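Stosard: bimanual demonstrations with hand-held grippers

Maintainer: Marichka Sirko, Jenau
Status: stable, February release
Recording software: Rergate
Conversion tools: Tsolakis

Summary

Stosard is a set of 2013 demonstrations of tabletop tasks. An operator holds one gripper in each hand and does the task directly. No robot arm takes part in the recording. Gripper poses come from printed markers fixed to the tools, and the resulting trajectories are meant for training two-armed policies with similar grippers fitted at the wrist.

A further 700 demonstrations were collected by remote control, with the operator driving the arms from a pair of leader arms. They cover a subset of the same tasks and are stored under teleop/. We keep the two kinds apart because the timing differs a good deal. Hand-held episodes are shorter and have fewer pauses.

Layout

handheld/ episodes recorded with the hand-held grippers
teleop/ episodes recorded through the leader arms
calib/ camera intrinsics and marker-to-gripper transforms
splits/ train, validation and test lists
tools/ reader and conversion scripts from Tsolakis

Each episode is a directory holding one head video, one file of poses, one file of jaw openings and a short metadata file. Episode names are arbitrary strings and should not be sorted to recover recording order. Use the start_time field for that.

Fields

head_video: colour video from the camera at the head.
pose_left, pose_right: position and orientation of each gripper in the table coordinate system. Metres and quaternions, scalar last.
jaw_left, jaw_right: opening as a fraction, 0 closed and 1 fully open.
valid_left, valid_right: false where the marker was not found or the fit was rejected.
task: task name as listed in splits/tasks.txt.
operator: anonymous code, constant across sessions.
outcome: success, partial or fail, entered by the operator after the take.

Left and right always refer to the operator's hands. Early versions of the converter swapped them in the teleoperated half. If you have cached files from before the February release, delete the cache and convert again.

Recording procedure

The operator stands at the table with both grippers in hand and both markers in view of the head camera. Rergate starts the take when both poses have been valid for a full second and the jaws have been opened and closed once. This opening movement is trimmed by default. Pass keep_preamble to the reader if you want it back.

Operators were asked to work at a normal pace and to carry on after a dropped object if it stayed on the table. Those takes are kept and marked as partial or success depending on how they ended. Takes longer than 900 frames were cut off by the recorder and are marked as fail regardless of what had been done by then, so please do not read the fail label as a statement about the operator.

Pose estimation

Each marker is detected in the head image and solved as a planar target. The solution is transformed to the gripper tip using the file in calib/ that matches the session. Gaps shorter than the window set in tools/config are filled by interpolation and still flagged as invalid. Longer gaps are left empty.

The usual planar ambiguity shows up when a marker is seen nearly face on. The converter resolves it by continuity with the previous pose, so a wrong choice at the start of a take can persist. Check the first poses if an orientation looks mirrored.

Known problems

The head camera moves with the operator. Poses are already expressed relative to the table, but the video is not stabilised.

Jaw readings on the left gripper drift in 3 sessions. They are listed in calib/jaw_drift.txt and excluded from the test split.

Rooms were not cleared or screened off before recording. Policies trained on full images may pick up on the background. Cropping to the table helped in our own training runs, and tools/crop does this with the table corners stored in each metadata file.

Faces and printed text have not been used as labels and should not be. Requests to remove an episode go to the maintainer.
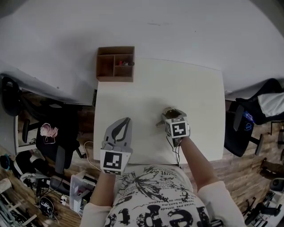 Marker placement matters more than any other part of the setup when you build your own grippers. Use a rigid mount and measure the transform again whenever the mount has been taken off. Both tools carry a white cube with a square black-and-white marker, and the wrist angle decides how well the pattern can be read from the head. Leave enough slack in the cables for the hand to turn; the thin black ones on the right gripper hang along the operator's wrist. For the sorting tasks, stand the wooden compartment box at the far-left corner of the table and keep the middle clear for both hands. Its position is not tracked, so moving it calls for a new session and a new calibration file.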